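Blocks, boards and a new bit of maple

August 2018

I have been putting off writing this one up because I wasn't sure there was enough in it for a post. Brenda Clegg asked me twice about the small coloured blocks, though, so I may as well put it all in one place and she can stop emailing.

The blocks came to me in a shoebox in February. Glenys Pearce was clearing out the back bedroom and had got as far as the toys. She had no idea where they were from. There was no lid and no leaflet, and the bottom of the box had gone soft and been taped at least twice. I paid her with a jar of marmalade and carried them home on the bus.

I have bought and swapped a fair number of old block sets over the years, and most are cubes, arches and triangles. What I liked in this box was that somebody had bothered with the odder shapes. The heart in particular is hard to do well. The notch at the top wants a small blade and some patience, and on cheap sets it is usually a shallow dent. An octagon is easier but shows up every mistake, as you can see at once if one side is longer than its neighbour.

Cleaning was simple. Warm water with a drop of washing-up liquid, a nearly dry cloth, then straight on to a towel. I don't soak painted wood and I don't put it on a radiator. The textured faces hold dirt, so I went over those with an old toothbrush. I tried Dawber wax on one offcut first and didn't care for the shine, so the blocks have been left as they are.

The board was the bigger job. I wanted something pale to set them out on, and everything I had was either oak or too small. Amer had a glued-up maple panel at the back of the shop, made of long strips, with a few darker knots that had put other people off. I don't mind a knot. I sanded it by hand over two evenings and broke the front edge very slightly so it wouldn't catch a sleeve. It has had no oil yet. Maple can go yellow with the wrong one, and yellow is the last thing I want behind yellow blocks.

It needed fixing down, too. A loose board creeps about when you lean on it, and I had already knocked one lot of blocks on the floor that way. Screws near the front corners sorted it. I used dark ones as that was what was in the tin. 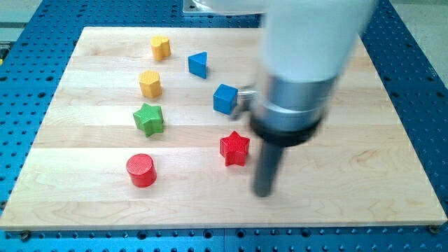 Seven of the blocks on the maple board, with the yellow heart and octagon on the left.

Against the blue, the maple looks paler than it does in my kitchen. I still haven't settled on an order for the shapes. Brenda thinks they should go by colour and I would go by number of sides, although that leaves the heart with nowhere sensible to go.

If anyone has a set with a heart like this one, please leave a comment and tell me what was on the box. Gumden has been suggested, but I have never found a list of their shapes. I am also after a small box with a sliding lid, as the shoebox won't stand a third lot of tape.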